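## 4. Cómo activar el bono de bienvenida en Ramisero

Ya tiene la cuenta creada y verificada, así que lo más pesado ha quedado atrás. Ahora toca el bono, y conviene ir con calma – son pocos pasos y no hay ninguna prisa.

1. Entre en **Mi cuenta > Promociones** y busque la ficha «Bienvenida Kokkinos».
2. Pulse **Quiero participar** antes de hacer el depósito. Si deposita primero, el sistema no aplicará el bono.
3. Elija el método de pago. Con el monedero Drovow el ingreso se refleja al momento; con transferencia, tenga un poquito más de paciencia.
4. Escriba el importe y confirme.

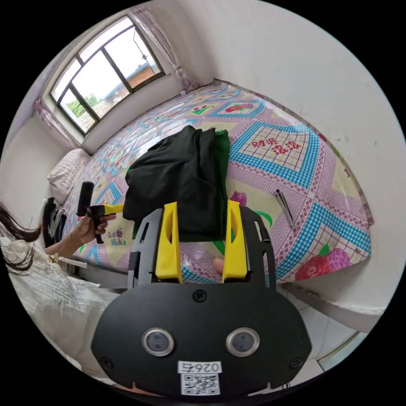
*Ropa oscura sobre la cama.*

**Nota:** el bono aparece en una línea separada del saldo real, y así seguirá hasta que complete las condiciones de apuesta. Dispone de 7 días para hacerlo, y puede consultar cuánto le falta en la pestaña **Progreso**.

### 4.1 Fijar sus límites

Le recomendamos de corazón que dedique un par de minutos a este apartado, aunque juegue muy de vez en cuando.

1. Abra **Juego responsable > Límites**.
2. Indique el máximo diario y el mensual que le resulten cómodos.
3. Guarde los cambios con su clave de 6 cifras.

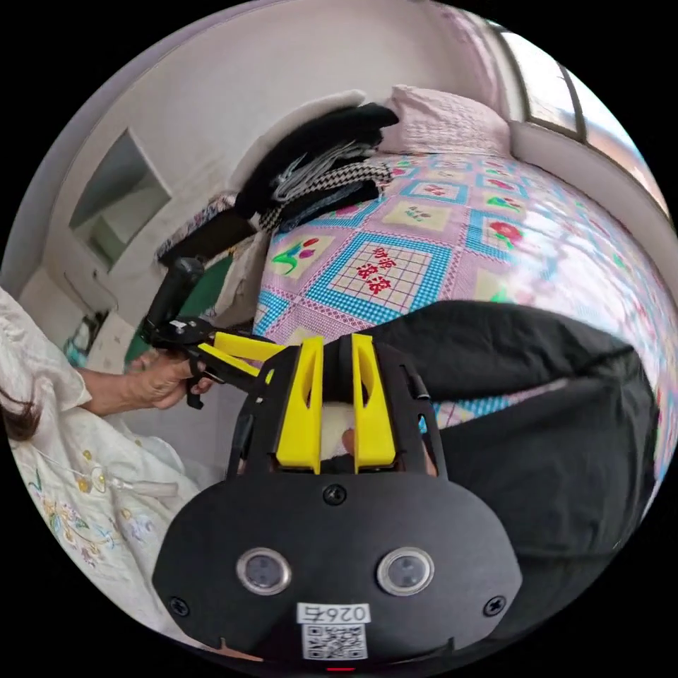 *Sábana de estampado vivo.*

**Precaución:** bajar un límite tiene efecto inmediato, pero subirlo exige una espera de 2 días. Los juegos de la sala Jekivine no cuentan para liberar el bono – téngalo presente si son sus favoritos.

Si algo se le resiste, escriba al chat de ayuda y mencione el código 117; el equipo de Glykeria Tzavaras le atenderá con mucho gusto.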